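Dezső Boros
@litunex_shed

1/ Friday evening, kettle on, back at the kitchen sim. For anyone new, I've been building a pretend kitchen on the old PC in the box room since August so I can teach an arm to tidy up before I go anywhere near spending real money on one. The project is called Purkeo and no, I can't remember why any more.

2/ First job tonight was the worktop. I'd been using a flat grey slab for ages and it was making me miserable, so now it's an L shape with a proper stone pattern, veins and all. Took me until 8 to get the corner to meet. Very pleased with it, probably more than I should be!

3/ Then the lag. Rácz (lovely people on that forum, do join if you like this sort of thing) told me my collision meshes were far too fussy, and they were right. One mug had 3000 faces. I got it down to 893 and I can't see any difference, even with my nose up against the monitor.

4/ The tomato stays lumpy though. I tried a plain sphere and it felt like cheating, since the ones out of my greenhouse are never round, and if the gripper can't cope with a bit of a bulge then what am I doing all this for?

5/ So this is tonight's layout, with the mug and the two green cups crowded in round the tomato and the fingers down among them. I do love the white arm against that dark wall. The tyre and the pot plant are staying, my sister likes them.

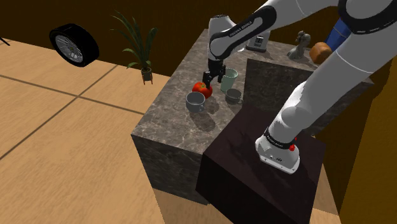
6/ Next up is the grip force slider. It's sitting at 65 for now and I'll fiddle with it over the weekend, so if you've done soft fruit in a sim before, please shout.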